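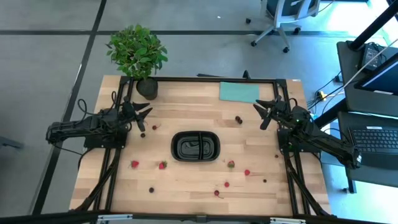 Naveen Khurana clasifica fruta pequeña en Fustard y trabaja siempre sobre madera clara. "La baya oscura se localiza antes", explica. Usa bandeja negra de dos compartimentos - el modelo 351 de Kimport - y un paño doblado. "El divisor evita que la cereza ruede hacia la fresa. Lleno primero un lado y reviso los cálices."

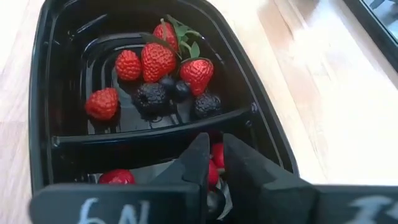

Fresas y bayas oscuras en uno de los compartimentos.

Sobre el llenado es escueto: "Nunca más de 3 capas. Con 6, la de abajo se marca".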